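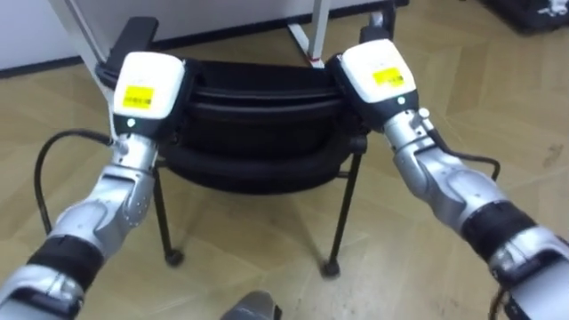 Warum reißt die Glasur 1312 auf der Kallow-Masse, auf dem alten Steinzeug aber nicht?

Die Wärmedehnung der Glasur liegt über der des Scherbens. Beim Abkühlen zieht sich die Glasurschicht stärker zusammen als der Ton darunter, gerät unter Zug und reißt. Das alte Steinzeug hatte offenbar eine höhere Dehnung, daher fiel der Fehler dort nicht auf.

Werkstattbuch Bernov, Januar, Eintrag nach dem Glattbrand

Ausgangslage: Haarrisse auf allen Schalen aus dem letzten Brand, innen dichter als außen. Netz feinmaschig am Boden, weiter am Rand. Entspricht der Schichtdicke, am Boden ist die Glasur zusammengelaufen. Mit Tusche eingerieben und abgewischt, danach deutlich zu sehen. Einige Risse sind erst nach dem Ausräumen entstanden, das Klirren war am Abend noch im Regal zu hören.

Unterbrand als Ursache halte ich für unwahrscheinlich. Kegel lag wie vorgesehen, Oberfläche glatt und ohne Nadelstiche. Haltezeit am Ende 40 min, Regler Kokkonen, Programm unverändert. Scherben saugt an der Bruchkante kaum. Nachträgliche Feuchtedehnung spielt damit höchstens eine kleine Rolle.

Zur Rezeptur: 1312 bezieht fast das ganze Natrium aus der Fritte Donine. Natrium und Kalium treiben die Dehnung am stärksten, beide sind hier reichlich vorhanden. Zwei Wege kommen in Frage:

a) Quarz erhöhen. Senkt die Dehnung, macht die Schmelze aber zäher. Bei zu viel Zugabe wird die Oberfläche stumpf.
b) Einen Teil der Fritte gegen eine borreiche, natriumarme tauschen. Wirkt stärker, verändert aber vermutlich den Farbton des Kupfers. Zurückgestellt.

Begonnen mit a). Trockenansatz 2499 g, dazu 3 % Quarzmehl auf das Trockengewicht. Trocken vorgemischt, in Wasser eingesumpft, über Nacht stehen lassen, am Morgen gesiebt. Auf dem Sieb blieb nur etwas verklumpter Kaolin, durchgerieben. Die Glasur setzt schneller ab als die alte Charge. Wenig Bentonit wäre möglich, will aber nicht zwei Größen gleichzeitig ändern. Vor jedem Tauchen bis auf den Grund aufrühren.

Proben: Kacheln aus Kallow, geschrüht, einfach und doppelt getaucht. Dazu jeweils eine aus dem alten Steinzeug als Vergleich. Rückseiten mit Eisenoxid beschriftet, im Plan eingetragen. Mittlere Etage, nicht am Rand.

Ergebnis: einfach getaucht rissfrei, auch nach Tusche. Doppelt getaucht noch einzelne lange Risse, kein Netz. Glanz unverändert, Farbe im Rahmen der üblichen Streuung. Auf dem alten Steinzeug keine Abplatzungen an den Kanten, Druckspannung dort also noch unkritisch.

Schocktest steht aus. Vorgehen wie immer: Kachel aus dem Backofen in Eiswasser, trocknen, Tusche, Lupe. Erst danach wird entschieden, ob der Quarzanteil weiter steigt. Für Essgeschirr bleibt 1312 auf Kallow bis dahin gesperrt, Eimer ist entsprechend markiert.

Offen: Litergewicht der alten Charge wurde nicht notiert. Der Vergleich der Schichtdicken ist deshalb nur über die Bruchkante möglich. Künftig vor dem Tauchen messen und auf den Deckel schreiben.

Kommentare

tonkeller: Hatten das gleiche Bild auf einer hellen Masse. Langsamer abkühlen hat die Risse nur verzögert, nach einigen Wochen waren sie da.

gast: Wie fein ist das Quarzmehl? Grobes löst sich in der kurzen Haltezeit nicht vollständig.

werkstattbuch: Feinste Sorte vom Händler, Korngröße steht nicht auf dem Sack. Frage ich nach.

Kontakt | Impressum | © Werkstatt Bernov | Nach oben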